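Battery claims on wireless earbuds, does anyone believe them?

brorncombe_ben
Posted 7:40 am
Box says 28 hours with the case. I get nowhere near that. My guess is they test at a volume only a bat could hear, with every feature switched off.
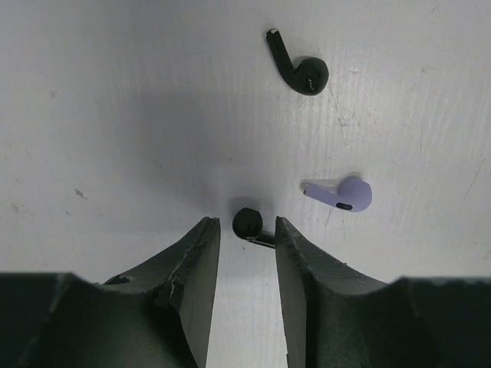

I'm on my third pair in as many years and each one faded the same way, left side first. I've quit reading the box.

Hala Rizk
Posted 8:15 am
Left side first is probably your calls. On a lot of pairs one bud handles the mic. Try swapping which one you use alone for a week.

brorncombe_ben
Posted 8:22 am
Did that with the last pair. No change that I could hear.
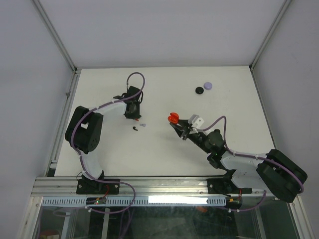
Margaux Moulin
Posted 9:03 am
One person swapping buds for a week doesn't prove much either way. Did you time it or go by feel?

brorncombe_ben
Posted 9:10 am
By feel. Fair point.

clorkcombe_sev
Posted 11:31 am
I don't buy the "charge to 80 and stop" advice either. Who is standing there watching a case?

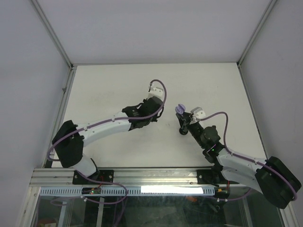 Wired pair in the desk drawer, same one since college, still works on the bus.

Hala Rizk
Posted 11:48 am
Wired ones die at the plug. I've thrown out plenty.

Margaux Moulin
Posted 12:20 pm
Same here. I'd still pay extra for a battery I could replace.
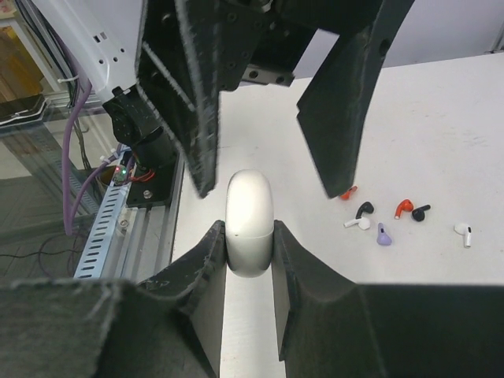
White charging case, lid closed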